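Notes from the Vura open day: pricing up a laundry and bed-making project

I came home from the Vura open day with a sore neck from the train, a tote bag full of spec sheets and a much better idea of what our linen project is going to cost. I'd been looking forward to it since the invitation went out in March, and it was even better than I'd hoped. If you're at the stage we're at (keen, approved in principle, no purchase order yet), I'd say go to the next one if you possibly can!

Quick background for anyone new to these pages. We run short-stay cottages, and most of our labour goes into beds. Stripping them, sorting what came off them, folding, making them up again. We've got a small pot of money to find out whether a machine can take on any of that work, starting with picking up cloth and folding it. Vura supplies training data and the hand tools for collecting it, Zamora makes arms, and Pralon does the integration side. All of them had a room at the open day, which was held in a converted row of workshops with a very good bakery next door.

The morning talk

Doors opened at 9 and the first talk was on budgeting. I'll admit I'd expected the dull part of the day to come first, and I filled six pages of my notebook.

The speaker split a project like ours into 3 pots: the arm and its base, the collecting gear, and the hours. Most first-time buyers put nearly everything into the first pot. Then the arm arrives, it's beautiful, and there's no money left to teach it anything. The advice was to write the hours line before you ask anyone for a quote on hardware, and to include the boring hours as well – charging, tidying up, copying files, throwing out the bad takes and doing them over.

I'd left all of that out of our draft. It's in there now.

There was also a good stretch on leasing. For a first season, a lease on the arm can make sense even when the total works out dearer, because you learn what reach you need before you're stuck with it. The hand tools are a different matter. They're cheap next to an arm, they get dropped, and everyone who'd used them said to buy them outright and buy a spare. Someone behind me asked about resale and got a frank answer: don't count on it, put zero in the spreadsheet.

The bedroom

After a coffee we went through in small groups to see the collecting work, and this was the part I'd come for. Vura does a lot of its cloth work in ordinary bedrooms, and I could have stayed in there all day.

I'd pictured a white bench and grey cloth squares. What we got was a proper bed with a red and white patchwork quilt on it (cartoon prints and all), a pillow and a pink blanket up against the headboard, and a big black piece of cloth stretched across the middle. The tool is held in the hand, with two black fingers, and you work it in close to the fabric you're after.

Black cloth is a nasty one, we were told. Folds hardly show, so it's hard to tell where one layer stops and the next starts, and that pushes up the number of takes you need. A busy quilt underneath brings its own trouble. For our budget that matters a great deal! We have dark throws in half the cottages and I'd been costing every item as if it were a plain white pillowcase. 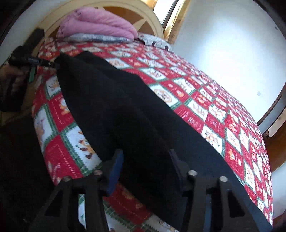 What I asked about costs

I had my list ready and got through nearly all of it. The answers below are from my notes, so check them against your own quotes.

How many takes for one kind of item? They suggested we plan on 333 for a first try with a single item type, spread over different rooms and different light. If the first results look promising, you budget for more. If they don't, you've spent a modest amount and you still have the tools.

How many tools? We'd planned on one. I've changed that to 2, so a second person can carry on when the first is charging or has sore hands.

How long should we allow? Fourteen working days for our first block, including training and redoing the duds. I had pencilled in a week. One of the Pralon people told me a week is what everybody pencils in.

What wears out? Finger pads, mostly. Ask for the price of pads at the same time as the price of the tool, and ask how long they take to arrive. I hadn't thought about delivery at all, and we're a fair way from anywhere.

Do you need a special room? No, and this cheered me up no end. We already own a lot of bedrooms. What we do need is for them to be free, so I've added lost bookings as a line of its own. It's the second biggest number on the sheet after wages, and it's made me move the whole block to our quiet season.

The Zamora room

After lunch (pumpkin rolls from the bakery, excellent) we saw the arms. I'm no engineer, so I stuck to questions about money and space. The mid-sized arm would reach across a single bed from one side. For a queen you'd want either the bigger model or a base that moves, and the moving base costs a good deal extra. That surprised me, and it's the reason our first trial will now be on singles.

Ask about floors too. Our older cottages have floorboards with some bounce in them, and the Zamora staff were quick to say that a wobbly base would need sorting out before delivery. I've asked our builder for a price on stiffening one room.

Service contracts were the one area where I came away less sure than I went in. There's a basic plan and a fuller one, and the difference seems to be mainly how fast somebody turns up. With our location I suspect the fuller one still means a wait. I'm going to ask for both in writing, with travel shown separately.

Where our budget has landed

The total hasn't grown much, but its shape has changed completely. Less on hardware in the first year, with the arm leased. More on hours, with dark items costed at a higher rate than light ones. Two hand tools and a box of spare pads. A line for lost bookings and another for the floor. I've also kept some aside for quilts and throws to practise on, in colours and patterns our guests would recognise, and I'm looking forward to that shopping trip more than is sensible.

The next step is getting three quotes side by side on the same list of items. If anyone has bought collecting gear in the past year and is willing to share what they paid, even as a range, I'd love to hear from you. I'll put our own figures up once they're settled.

Vura plans to run another open day in spring. Parking is tight, so take the train and sit on the left for the river.

Related
Ristetti trade fair: what we saw in commercial folding machines
Lease or buy? Our first go at the sums
Measuring up the cottages for a trial room
Linen costs by season, and how we track them
Questions to send before you ask for a quote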